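Bringing a wheelchair companion to a recital at the Bornari Concert Hall: which seats should be booked?

Posted by Katalin Jakab in Venues and Ticketing, 21/07/2025

I am arranging an evening at the Bornari Concert Hall for my mother, who uses a powered wheelchair, and for three other members of the family. The program is a chamber recital by the Jultach Quartet. The online booking page allows me to select one wheelchair position and one companion seat, but it does not permit any further seats to be added next to them in the same order. When I try to add two more places in the same row, the page returns a message stating that the selection is restricted.

I would be grateful for guidance on the following matters. First, whether the four of us may sit together, or whether two of us must be seated elsewhere. Second, whether the companion ticket is issued without charge, as it was at the hall's former box office, and whether proof of any kind must be presented. Third, whether the entrance on the river side has a level approach, as the printed season brochure describes it only as "the secondary entrance." My mother would prefer to avoid the main foyer at the interval, when it becomes crowded.

I have written to the hall through the contact form and have received an automatic acknowledgment only. The recital is in January, so there is some time, but I understand that the accessible positions are released early and are limited in number.

2 answers

Answer from Brian Nyamweya
Marked as helpful by the person who asked

I served on the front-of-house staff at the Bornari for several seasons and continue to attend as a subscriber. The information below reflects the practice in force during the most recent season. Please confirm it with the box office before payment is made.

Seating together. The hall has 1356 seats when the rear balcony is open. For chamber recitals the balcony is normally closed, and the accessible positions are then all on the main floor, at the ends of row 19 and in the two side boxes nearest the stage. At row 19, each wheelchair position is paired with one companion seat, and the neighboring seats are held back from online sale until shortly before the performance. This is the restriction you have encountered. It does not mean that the seats are unavailable. The box office is able to release them by telephone to any patron who is booking an accessible position, and a party of four is a routine request. The side boxes are a reasonable alternative. Each one accommodates a single wheelchair and up to six movable chairs, and the box may be reserved as a unit. The view from the left box is the better one for a string quartet, as the first violin faces outward from that side. In the right box the cellist's music stand can obstruct the view of the inner players. The sound is somewhat drier in both boxes than in the body of the hall.

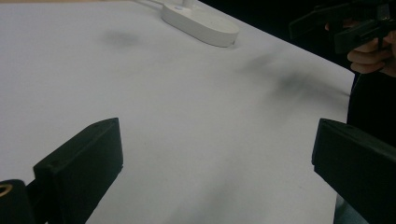 Companion tickets. One companion ticket is issued without charge with each wheelchair position, regardless of the price category. The remaining members of the party pay the standard rate. Patrons are asked to register once with the access program, either by telephone or at the box office counter, and the registration then remains valid for two seasons. A letter from a physician is not required. A copy of a disability parking permit or a similar document is accepted. If your mother was registered under the former system, her record will not have been carried forward, as the hall changed its ticketing supplier to Sullus and the older accounts were closed. Subscribers were notified by mail, but single-ticket buyers were not.

Entrance and interval. The river-side entrance is level from the sidewalk to the main floor corridor. The outer door is heavy and has an automatic opener on the right-hand post. It is unlocked one hour before the performance and is staffed until the end of the first half. After the interval it may be used as an exit only, which should be kept in mind if anyone in your party intends to step outside for air. An accessible restroom is located in the same corridor, before the cloakroom. Patrons who do not wish to enter the foyer may order refreshments in advance from the Moodley Bar, and the order will be brought to the corridor tables. Orders must be placed before the first half begins. The bar does not take payment in cash.

With regard to the contact form, messages are distributed among several departments, and ticketing inquiries are often delayed as a result. I would recommend the telephone line, which opens at 2 in the afternoon and is least busy during the first hour. Please request the access desk specifically. If the general desk answers, the agent will see the same restricted plan that appears on the website and may inform you in good faith that the seats cannot be sold.

Comment from Katalin Jakab: Thank you for this very thorough reply. I have spoken with the access desk and they have placed the left box on hold for us until payment is received. They confirmed the free companion ticket. They were not certain about the corridor tables and have asked me to inquire again closer to the date.

Comment from Brian Nyamweya: I am pleased to learn of it. The bar schedule for the winter recitals is usually confirmed in the final weeks of the preceding term. Should the corridor service not be offered on the evening in question, the ushers have in the past permitted patrons in the boxes to remain seated through the interval.

Answer from a guest contributor

We attended the Bornari last season with my husband in a manual chair and sat in row 19. The seats were satisfactory and the staff were courteous. The parking garage across the street was full when we arrived, so early arrival is advisable. I am not able to comment on the boxes. I believe that the companion ticket was offered at half price in our case, but it was purchased by my daughter and I may be mistaken. The program booklet is sold separately and is available in large print on request.

Comment from Brian Nyamweya: The half-price arrangement applied to touring productions presented by outside organizers, which set their own terms. The Jultach Quartet recital forms part of the hall's own series, and the usual companion policy therefore applies. Patrons attending a visiting production should consult the terms printed on the individual event page.

This question is closed to new answers. Corrections to existing answers may be submitted to the moderators of the Venues and Ticketing section.

Contact the moderators | Terms of participation | Copyright 2025, all contributors | Back to top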